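Ralau Peanut Pad Set: what I think after a lot of laundry

Posted Feb 16, 2021

I bought this set in June, mostly on the word of Gemma Greenwood from my sewing group, who has strong opinions about fabric and is right more often than I'd like. It's sold as a pad and mesh set, so you get a quilted pad shaped like a long peanut and a mesh piece that's two rounds joined in a figure eight. I keep small clean things in a yellow tray on the left side of my folding table, and the set has been in and out of that tray ever since.

So, the quilted pad first. It's oval-ish, wider at the bottom, pale pink with a tiny reddish-pink print all over and a narrow cream edge. I wasn't sold on the pink online (the listing from Tindall had it looking almost peach), but in my house it's a soft, old-fashioned sort of color and I've come around to it. The padding is nice and even. After 90 days I checked the stitching along the edge and found one loose thread, which I snipped, and it hasn't moved since.

It does crease if you fold it in half and forget about it. I lay mine flat now – problem solved!

The mesh piece is the one I reach for more. White rims, see-through middles, and you can tell at a glance whether there's lint on it. I wash it by hand in the sink with a drop of dish soap and hang it over the faucet. Wayne Nuttall down the street put his in the dryer and says it came out a bit wavy, so maybe don't do that. 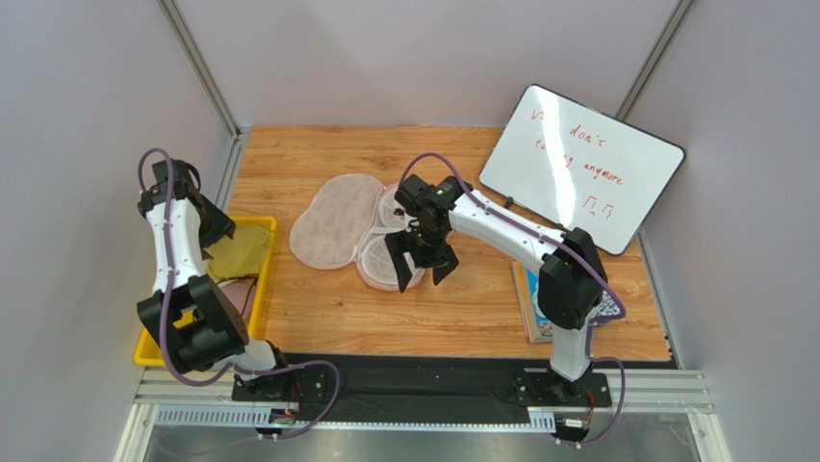

What I didn't like

The price, for one. Ralau wants more for the pair than Brondwood does for a plain pad, and I don't think the mesh piece is worth that much extra by itself. The packaging was also way too much, a big stiff box with a ribbon I'm still finding bits of.

And the sizing chart is useless. It gives you the length and skips the width, and with a shape like this the wide end is the part you need to know about! I ended up calling the store in Caltville and a very patient woman went and measured one for me.

Would I buy it again

Yeah, I would, and I've got a second set in my cart for my sister. The listing had 3,066 reviews when I ordered and it's up to 3,339 now, so plenty of other people are washing and folding these things too. A lot of the complaints are about the color, so if you're picky about pink, go see one in the store first.

I'd give the quilted pad five stars and the mesh piece four. If Ralau ever sells the 2 pieces separately I'll probably just get another quilted one, in blue if they make it.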